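Notebook, Trarnatar bench, December 2022

Friday, so I'm writing this up before it all leaks out of my head over the weekend.

Spent most of the week on the gyro unit, the one we pulled out of the Selvanayagam lot back in June and then ignored. It's a guidance gyro from an old short-range artillery rocket, demilled long before it got anywhere near us, and the museum at Dristlow wants it spinning in a display case next spring. Spinning! I did say "turning slowly" might be the better ambition, and I'd like that on record here.

First the good stuff. The rotor is in far nicer shape than the housing suggested. I ran it up by hand with the little belt rig and it coasted down in 87 seconds, with no growl until the last few turns. The bearings on the outer gimbal are another story. One is gritty and the other has a flat spot you can feel with a fingertip, and I'm pretty sure both were greased at some point with whatever was lying around. It has set like toffee. I soaked them overnight and got maybe half of it out.

The electrics I'm leaving alone for now. The original supply ran at 400 Hz and we don't have a converter I trust, so for the display I want to drive it from the side with a small DC motor hidden behind the baseplate. 300 rpm would be plenty for visitors to see the gimbals hold their line when the base gets tilted. Purists will grumble (hi, whoever is reading this over my shoulder) but it keeps the old windings out of it, and the insulation on those crumbles if you so much as breathe near it.

Stastatum sent the drawings over on Wednesday. They're for the later version, I think, with the caging mechanism on the opposite side, so be careful copying anything off sheet 2. The pivot dimensions do agree with mine. The screw threads don't agree with anything. I measured three of them again after lunch and got the same odd pitch each time, so please, nobody run a tap through those holes until we've talked!

One thing I'd love an opinion on: the caging pin. Mine is bent, very slightly, and I can't decide if it got that way in handling or if it went hard over once on a test stand. If it's the second, it's a nice bit of history and I'd leave it as is. Museum people usually like that sort of thing. Straightening it would take me ten minutes and I'd feel bad about it forever.

Still to do: order bearings, photograph the data plate before I clean near it, ask Dristlow how deep the case is (third time of asking), find the missing shim. It was in the blue tray. It is no longer in the blue tray. 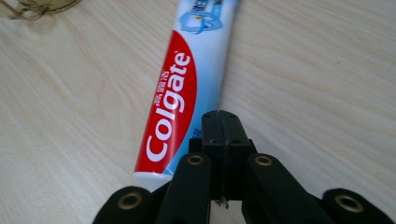 Polishing the sight window on the housing is next, and I don't want to go at it with anything fierce. It's old clear plastic, hazed over, with one proper scratch near the rim that I'll probably live with. My plan is the cheap method, a dab of Colgate on a soft cloth, small circles, rinse, look, repeat. I'll try it on the scrap cover first, and if that comes up okay I'll do the real one on my next bench day. Don't put the window back in its ring before then, the seal needs replacing anyway.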